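Skonent Residents' Association
Minutes of the general meeting, March, 7 pm

Chair: Malou Bundgaard
Minutes: Mogens Kirkegaard

1. Previous minutes
Accepted without change.

2. Stormwater drain, Unau Street
Thygesen has quoted for relining the drain from the kerb to the rear boundary, 40 metres in total. The colour of the inspection lids is to match the existing ones. Work is to start in April, subject to council approval. Carried.

3. Spring fair
The toy stall will go ahead — plush toys only, no battery toys.

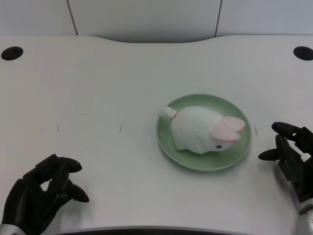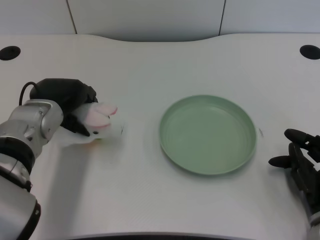 Item 3: white plush rabbit and green plate.

4. Parking permits
186 permits were issued last year and 158 have been renewed. M. Kirkegaard will write to the remaining holders. Permits not renewed by the end of April will lapse.

5. Hall hire
Jeden has asked to change its booking from 6 pm to 7 pm. Agreed, provided the hall is locked by 10 pm. The hire rate stays as it is.

6. Other business
The street light outside number 7 is still out. M. Bundgaard to report it again and ask for a reference number.

Meeting closed 8.25 pm. Next meeting in May.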